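Cleltgate Tray Set: two-arm pick and place, with the policy we trained on it

Hi! I'm Thảo Thái and I put this dataset together, so the mistakes in it are mostly mine.
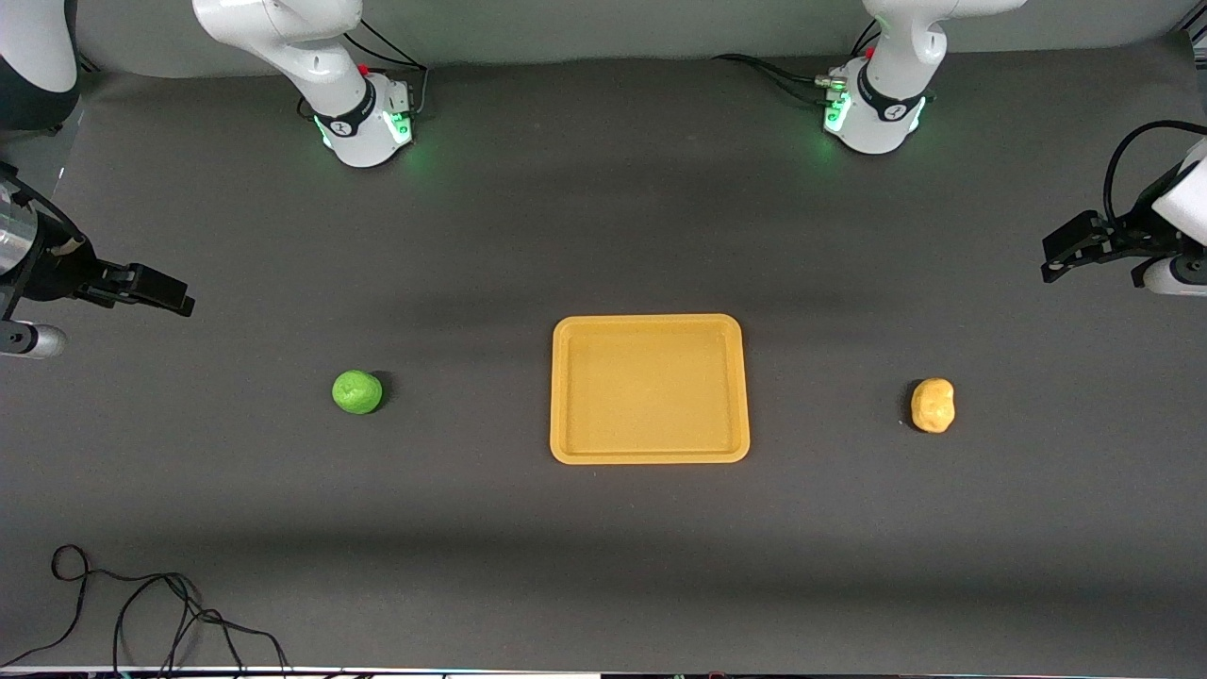
The short version is that I wanted to know whether a two-arm policy learns better when it has to pick which arm goes first, or when we always tell it. Everything in this release was collected to poke at that one question. If you're after a big general manipulation set, you'll be disappointed, but if you care about arm ordering I think you'll have fun with it.

What's inside

There are 3111 teleoperated episodes, all on the same bench at our Flerkgate room. Each one starts with a tray near the middle of the table and an object on either side, and ends when both objects are in the tray and both grippers have backed off. The operator moves the arms one after the other or together, depending on the split:

fixed: the right arm always goes first
free: the operator picks the order
overlap: both arms move at once, with a pause allowed at the tray

I also held out 252 starting layouts that never show up in training. Please don't train on those! I did it once by accident (a bad glob in the loader, fixed now) and spent a very happy afternoon admiring numbers that meant nothing.

One naming thing that trips up everyone, including me: "left" and "right" are the robot's, and the fixed camera looks back at it. So the right arm is on the left side of the image. The state vectors, action vectors and split names all follow the robot. If your policy keeps reaching with the wrong arm, check this before you touch anything else.

What we tried

The baseline is a plain action-chunking transformer that sees the fixed camera plus joint positions. The version I like, which we call Tveit, adds a small head that predicts which arm should act next, and that prediction gets fed back in as an extra token. It's a tiny change, and the whole diff fits on my laptop screen if I squint.

We ran three seeds of each on the held-out layouts. Tveit did better than the baseline when trained on free, and the gap was biggest when one object started close to the tray and the other far out. On fixed the two were a wash, and that makes sense to me, as there's nothing for the extra head to decide. On overlap it came out slightly worse. I have a guess about that one: the labels for "who goes next" are mush when both arms are moving, and I never found a clean way to write them. If you do, please tell me.

Most of the failures on both models look alike. The gripper closes a bit early, nudges a round object and then chases it across the table. Lumpy things are easier to hold but sometimes come down on the tray rim and tip back out. We logged both as plain failures and gave no partial credit.

How to load it

Every episode is its own folder with a video, a states file, an actions file and a little text file holding the split name and the operator's notes. The loader in tools reads all of it and hands you chunks. Set the chunk length yourself, because the default is what worked for my runs and it may be silly for yours. Nudent format is supported too, through the convert script, but it drops the notes.

Known problems

Around 155 episodes have a gripper reading that lags behind the video. They're listed in lagging.txt, and I left them in because the arm positions are still good. Skip them if you're training anything that leans on gripper timing.

The room lighting drifts over a session and lays soft bands across the tabletop. We didn't correct for that. A model that works beautifully here may fall over on a shiny table or under a hard lamp, and we haven't tested either.

All the objects are small and all the trays start out empty. There's no clutter set. I'd love to make one, and I've got a half-written collection plan for September with several objects per side and a second tray shape.

Using it

Go ahead and use it for research or teaching, and mention the set by name if you publish something. The license file has the proper wording. Bug reports go in the issue tracker, and please include the episode folder name or I'll just have to write back and ask you for it.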